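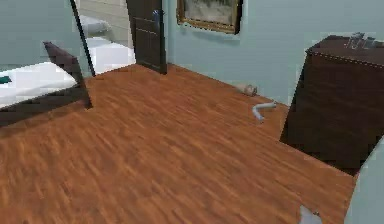 Bedroom scene in Jalholm, robot camera view. The two floor items are between the open door and the dresser.

Prokgate Community > Mobile manipulation > Setup and calibration

Floor grasps land short of the target after camera mount change

Jyoti Chaudhary
Posted Monday

I am setting up an Ongart mobile arm in Jalholm for a floor pickup task. The scene is the Boden bedroom with the wood floor. Targets are the beige cylinder lying near the rear wall and the curved white piece in front of it.

I moved the camera to the lower mount on the mast and edited the mount offset in the robot description. Since then every floor grasp closes short of the target by 19 mm, measured along the floor toward the base. I get the same number on both objects. Grasps from the dresser top were correct before the change and I have not rerun them.

What I have checked:

Base pose against simulator ground truth: matches.
Arm joint zeros: match.
Gripper tool frame: unchanged from the stock file.
Segmentation masks: clean on both objects, no bleed into the floor grain.
Depth image: looks smooth, no holes on either object.

Old mount height in the file was 191 mm above the mast plate, new one is 116 mm. I could add a fixed correction in the planner, but I would prefer to find the source. Where is the camera pose read from at run time?

Marta Prokopenko

Do not put a correction in the planner. It will cancel the error at one range and tilt and be wrong everywhere else.

The camera pose is held in two places. The robot description has the mount offset, which you edited. The perception node keeps its own copy of the camera transform in the sensor profile, and it does not reread the description unless the profile field "transform_source" is set to "description". The stock value is "cached". You are most likely rendering from the new mount and projecting points with a transform written for something else.

A stale height alone would give you a 75 mm vertical error and the planner would be reaching for points well off the floor, so I suspect your cache was partly rewritten. The usual case is that the height was refreshed and the tilt was left at the old value. A small tilt error moves floor points mostly along the viewing direction, and that agrees with what you describe.

Procedure:

1. Stop the perception node. Leave the simulator running.
2. Set transform_source to description in the sensor profile.
3. Delete the cached transform file. It is regenerated at the next start.
4. Start the node and print the camera pose in the base frame. Compare it with the ground truth pose from the simulator. Translation and rotation should both agree to the last printed digit - there is no noise on this transform in simulation.
5. Fit a plane to bare floor in the point cloud. Use a near patch and a far patch. Both should come out level and at floor height. If the far patch is higher or lower than the near one, the tilt is still wrong.
6. Rerun both floor grasps, then one on the dresser top.

Step 5 is the one people skip. A wrong tilt is hard to see on a single object and obvious on a large flat floor. Keep the patches clear of the baseboard and of the shadow under the dresser, only so that no furniture points get into the fit.

Pongsak Boonchu

Had something similar. I increased the approach depth until it stopped missing. Worked for me, did not look into it further.

Jaruwan Prasertsri

Marta's procedure is correct for the transform. Two additions.

Check the collision shape on the curved piece. If it was imported with a single convex hull, the inside of the bend is solid as far as contact is concerned, and a finger placed there will stop early. That is a separate fault from yours, but it will show up as soon as the offset is gone. Split the shape into several convex parts, or grasp across one straight end. The cylinder does not have this problem.

Also check the image width in the sensor profile when you swap mounts. I once had a profile that kept the intrinsics for the larger image, and grasps drifted sideways with distance from the image center. Yours are short along one axis only, so I would put this second.

Jyoti Chaudhary

transform_source was on cached. The height in the file was new and the tilt was from the old mount. After deleting the cache the camera pose agrees with ground truth, and the near and far floor patches are level with each other.

Cylinder grasps are now on target. Curved piece: the finger stops early inside the bend, as Jaruwan said. It was imported as one hull. I will split it and run the dresser top after that.

Thread status: solved. Views: 141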